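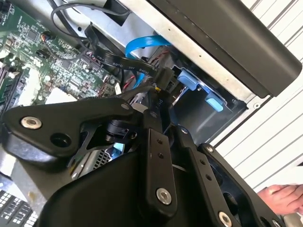 Grullbridge Psalter to Be Reprinted After Singers Stop in 11 Different Places

August 20, 2019

The Zotstead Press will reissue its Grullbridge Psalter in January with corrected chant marks, the publisher announced this week, ending a summer in which a number of church choirs learned that they had not, after all, forgotten how to sing.

The first edition came out this spring at $15, in a red binding, with a ribbon. It was meant for small choirs that sing the psalms to simple chant tunes and would like to finish each verse together. To help them, every line of text carries small upright strokes showing where the tune moves from one note to the next, plus a dot here and there where two syllables have to share. Singers call this pointing. When it is right you hardly notice it. When it is wrong, half the altos arrive at the end of the verse with a word left over.

It was wrong in 11 psalms. In most of those the strokes had slipped one syllable to the left, so that the tune moved too early and then had to wait. In Psalm 98 they had slipped to the right, for variety. And in Psalm 114, the one with the skipping mountains, a whole verse had no strokes at all, leaving choirs to recite it on a single note until somebody lost their nerve.

Saskia Prendergast, who edited the book and directs the choir at St. Bride's in Grullbridge, first heard about the trouble from her own front row.

"I told them to watch the page," she said. "They were watching the page. I have since apologized, in writing, and bought a cake."

She spent the early part of the summer assuming that the complaints were a matter of taste. Pointing often is. There are people who will drive past two perfectly good churches to reach one that stresses the third word of a verse as they were taught to stress it, and such people write letters. Prendergast keeps a folder of them going back to her first job. Then a letter came from Marino, where the choir had sung Psalm 98 at a wedding and finished it in what the organist described as installments, and she got out the original marked-up pages and compared them with the printed book, syllable by syllable, at her kitchen table.

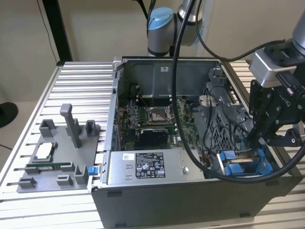 Can choirs keep using the first edition until the new one arrives?
Choirs are welcome to go on using it, and Zotstead has a free correction sheet for the affected psalms that can be folded and tucked inside the back cover. Every psalm not listed on the sheet is marked as the editor intended.

The marks went astray late in the job, according to the publisher. Prendergast's strokes were made in pencil on a typed copy. They were then typed in, checked, checked again, and approved. After that the page width was trimmed to leave more room near the spine, a change requested by organists, who like a book to lie flat and will say so. Some lines were set again to fit. The words went where they were supposed to go. The strokes in several of the reset lines did not go with them, and the proofs had already been signed.

Zotstead is a small press, mostly known for prayer books, confirmation gifts and a wall calendar of saints that sells better than everything else put together. It printed 2000 copies of the psalter, which for Zotstead is a bold number, and has sold a good part of them to 70 churches. The rest are in a storeroom behind the shop. The press does not plan to pulp them. They will be sold at a reduced price with the correction sheet already in place, labeled "first edition," a phrase that the shop has found does a lot of work.

The new printing will fix the strokes and, while the pages are open, a few other things. The type for the refrains will be slightly larger. The "Glory be," which singers know by heart and which was printed in full after every psalm anyway, will move to the inside of the front cover. The ribbon is staying. A proposal for a second ribbon was discussed at some length and has been put off to a later edition.

There will also be a new method of proofreading. Prendergast is going to have the whole book sung, every psalm, start to finish, by people who have not seen it before and have been told to do precisely what the page says. Sessions will be held in the side chapel at St. Bride's in the evenings through the fall. Anyone who corrects an error by instinct will be asked to stop and do it wrong again, so that it can be written down. She expects the more experienced singers to find this hard.

"A good choir will cover for a bad book without even knowing," she said. "I need singers who are good, but not helpful."

Psalm 119, which is very long, has been given an evening to itself. Soup is promised.
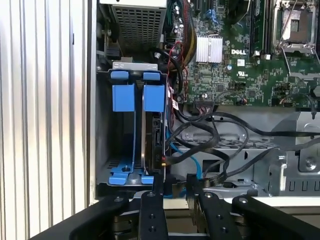
Two blue drive carriers sit side by side in an open computer case.

Reaction among choirs has been mixed, as reaction among choirs tends to be. At Marino they are said to be pleased, and also a little smug. A church on the far side of Grullbridge reported that it had been using the book since it came out and had noticed nothing wrong, a statement that the publisher has decided to take as a compliment. One parish asked whether it could keep the old version of Psalm 98. They had practiced it that way for weeks, the choir director wrote, and it had started to sound rather modern.

Then there is the matter of the rival. The Basuvau Psalter, which for years was the usual choice for small choirs in the area, went out of print before the Grullbridge book was planned, and its supporters have not been slow to point out that it never left a soprano stranded. They hand their copies down. The copies are held together with tape, and the page with Psalm 23 on it is missing from nearly all of them, having been taken out for funerals and not put back. Prendergast learned to sing from the Basuvau book herself and says so in the preface of her own. She has also noted, with care, that it put a stroke in the middle of the word "righteousness" on every occasion, and that a generation of local singers still takes a breath there.

She has kept that breath in one psalm of the new edition. It was the only way, she said, to get the basses to buy it. 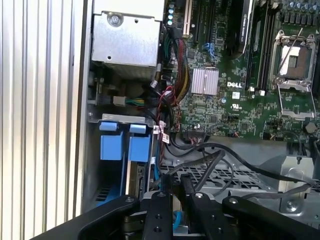
Will churches that bought the first edition get a discount on the second?
Zotstead will take $5 off each new copy for any church that bought the first edition, up to the number of copies it bought before. The old books do not have to be sent back.

Orders placed now will be filled in January, in the order received. The price will stay at $15 for the standard book. An accompanist's copy, spiral bound, with the chant tunes printed above the text, is to follow when the singing sessions are over and Prendergast has had a rest.

The correction sheet can be picked up at the counter in the Zotstead shop or requested by mail with a stamped envelope. Those asking for more than one are reminded that it folds twice, and that the first printing of the sheet had Psalm 114 upside down on the back. Sheets with the psalm the right way up have a small star in the corner.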